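Desk Supplies: Your Questions Answered

Pens, cups and shared desks at Brenthorpe
Last updated Feb 24, 2020

What is provided on each shared desk?
A white top, a chair and a cup for pens. The cups are plain paper ones from the kitchen supplier, Sorrentino. We tried metal pen pots from September and most of them left the building within the term.

How many pens should be in the cup?
We put out 2 per desk. If you find more, please take the extras back to the stationery shelf by the Skevine room.

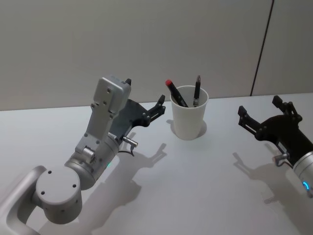 Pens bought in bulk last year came to 1,251, and the order is now placed once a year. Ask at the front desk if you need a different colour — blue and red are kept there in small numbers.

Can I use the pen cup for a drink?
No. Drinking cups are stacked next to the water cooler. A cup that has held pens should go in the bin once it is finished with.

Where should I leave my pen when I get up for a minute?
On the desk is fine. Put the cap on or click the point in first, as ink is hard to get off a white surface. For longer breaks, stand it back in the cup. 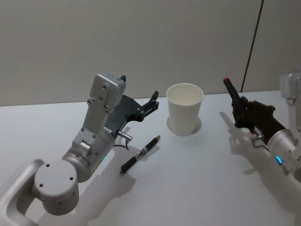 How do I get ink off the desk?
Wipe it with a damp cloth as soon as you can. If a mark stays, use the Brandell spray from the cleaning cupboard, leave it for 30 seconds and wipe again. Don't use scouring pads.

Where does the cup go?
Towards the back, near the wall, where sleeves won't catch it. Paper cups are light and tip over easily with long pens in them, so stand the pens point down.

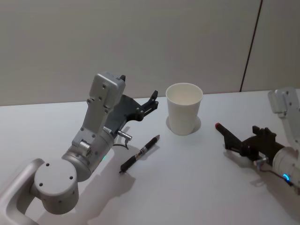 Cup near the back of the desk, pen still to be put away.

How often are the cups changed?
Every 4 weeks, or sooner if the rim has gone soft. You can swap one yourself — spares are on the stationery shelf, left-hand side.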